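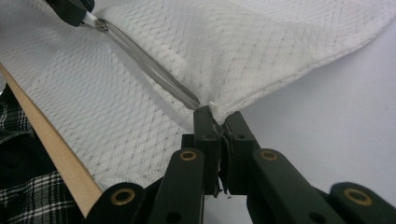 Gripper closed on a gathered corner of openwork fabric. Brass-coloured eyelets at the pivots.

Looking after a pair of hand grippers: bench tips from the Abubakari cloth station
Posted 21 January 2019

We run one table for fabric handling at the Indlow workshop. An operator works it with a gripper in each hand, and the recorded moves are used later on the arm. These notes cover the grippers, the cables and the table. They assume you already have a station built and want to keep it working from week to week.

Before the first run of the day

Unplug nothing yet. Pick up each gripper and open and close it slowly, five full strokes, with nothing between the fingers. You should feel the same light drag all the way. A catch halfway usually means lint in a pivot. A catch right at the end is more often a pad that has crept forward.

Hold the gripper up to a window and close it. Look through the gap between the fingers. Light at the top with none at the bottom means the fingers are toed out, and thin cloth will slide. Fix it at the linkage. Do not bend the fingers.

Check that both sides open to the same width. If one side lags, clean it first and adjust it second. Most of our "adjustment" problems on the old pair were dirt.

Pivots and eyelets

Brass eyelets wear slowly and then all at once. Wiggle each arm of the linkage sideways with your thumb. A little play is normal. If you can hear it click, put that gripper aside.

Use no oil. We tried a drop of sewing machine oil on each pivot in May and had a gray spot on every piece of white cloth for a week. Dry graphite is worse. If a pivot squeaks, brush it with a dry toothbrush, blow it out, and work it for a minute. If it still squeaks, change the eyelet.

Change eyelets in pairs, left and right at the same height. One new and one worn makes the fingers meet off center. Our last full set went 969 logged hours before any of them clicked, but the station at Dendstead got only 592 from the same bag, handling heavier cloth. Write the date on a piece of tape inside the tool drawer.

Finger pads

Wipe the pads with a cloth barely damp with water. Alcohol is fine once in a while and hardens the rubber if you use it every day.

Pick loose crumbs of rubber out of the jaws with tweezers. They snag openwork and lace, and the operator will think the grip is set too hard.

When you fit new pads, cut them slightly long, glue them, let them set overnight, and trim with a fresh blade. Trim both with the jaws closed on a strip of paper so the edges come out even.

Threads caught behind a pad should be cut and never pulled. A pulled thread lifts the corner of the pad, and after that it collects everything.

Cloth with metal in it

Zippers, rods and stiff strips are hard on pads. Keep one pair of pads for metal and one for plain cloth if you can spare them. If you can't, run the plain cloth first and the metal last, then look the pads over before you put the grippers away.

Grip a rod near its ends and keep it level before you move it. If it rolls in the jaws, the pads are glazed. Scuff them lightly with 400-grit paper, two passes, and wipe.

For knits and mesh, gather a small pinch of cloth before closing. A single layer at the tip of the fingers slips out easily and stretches the holes on the way.

Cables

The cable should leave the back of the gripper in a wide, lazy loop. Tight turns break the wires just inside the sleeve, where you can't see it. Let the slack hang toward the operator's side of the table.

Don't wrap the cable around the gripper at the end of the day. Lay it in a figure eight on the shelf with the gripper on top.

If the signal drops out, hold the gripper still and bend the cable gently a few inches at a time, starting at the plug. Mark the spot with tape when you find it. Replace the whole cable – splices have lasted us a few days at best.

The plates on top

The plate on each gripper is easy to knock. Check its screws with your fingers every morning and with a driver every Monday. Redo the calibration any time a plate has been off, even if it went back on in what looks like the same place. It takes around 15 minutes with two people.

Never carry a gripper by its plate.
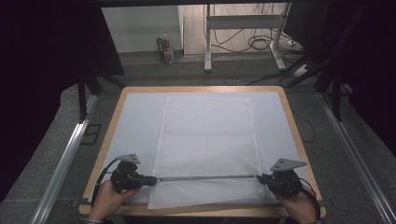

One reader writes that the calibration goes quicker with the cloth left off the table, and that a plate can pass the finger check in the morning and be loose by lunch if the screw holes are worn. The reader's fix is a dab of the removable kind of thread glue, the same kind used at the Drerketville station, put on sparingly and left to dry with the gripper on its side.

We have tried that since and it holds. Keep the glue away from the pivots.

Table and floor

Wipe the board with a dry microfiber cloth between fabrics. Lint on the board ends up in the jaws.

Lay the cloth square to the board edge and smooth it from the middle out. If it hangs over the near edge, keep your sleeves clear of it.

Push the table legs back to their floor marks after vacuuming. Use masking tape for the marks on carpet and renew it when the corners curl.

Spare eyelets, pads and plate screws are in the top drawer. Put the bag back when you take the last but one.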